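Safta Nedelcu has been a working voice actor for more than 5 years, and for most of that time she was recording in a wardrobe.

She lives in Barnville now, in a weatherboard house behind the primary school, and we spoke there on a cold morning in August before her first session.

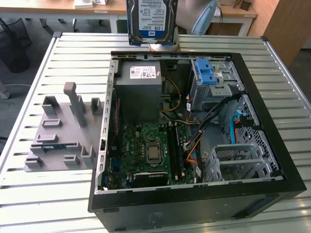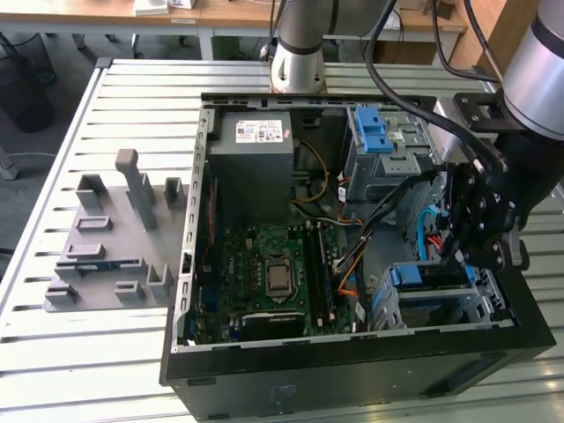
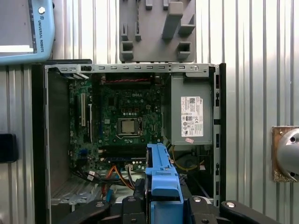
Desktop computer with the side panel off.

Nedelcu is best known as Gunn, the retired ferryman in the animated series Drondano, a part she got after the original actor moved overseas. She was asked to read for the ferryman's daughter and read the wrong page.

"I had the script out of order," she said. "I did the old man's speech from start to finish and there was a long silence on the line. Then Anatole asked if I could do it again, slower."

Anatole Aubert directed the voices on both series of the show. He joined us by phone for part of the conversation. He said he had already heard 100 readings for the part, most of them by men in their sixties putting on a growl.

"Safta didn't put anything on," he said. "She sounded tired and a bit annoyed, and that was the character. I rang the producers that afternoon."

The voice sits low in her range and she can't keep it up all day. She records Gunn for two hours at most, drinks warm water, and leaves any shouting for the end. Episode four of the second series, where the ferry goes down, took two sessions because her voice gave out halfway through the storm.

Before acting she worked at the front desk of a dental clinic. She did the recorded messages for the phone system there, and a patient who made radio ads asked who it was. Her first paid job was a spot for a carpet warehouse. She still has the cheque stub.

"I thought it would be one ad," she said. "Then they wanted me to do the winter sale as well."

She has never had formal training, apart from a weekend breathing course she didn't finish. Aubert thinks that helps with animation and hurts with audiobooks, and she agrees with him. Her one audiobook took her three months and she has turned down the others.

Her next part is the title role in Grestska, a radio play in four episodes about a woman who inherits a lighthouse and doesn't want it. Aubert is directing again. The cast will record in the same room, something Nedelcu has hardly ever done.

"On Drondano I didn't meet my own daughter until the wrap party," she said. "I'd been arguing with her for two years. She's taller than me."

She was asked whether she'd go back to Gunn for a third series. She said she would, if they wrote him fewer storms. Aubert said he couldn't promise that, and then he had to take another call.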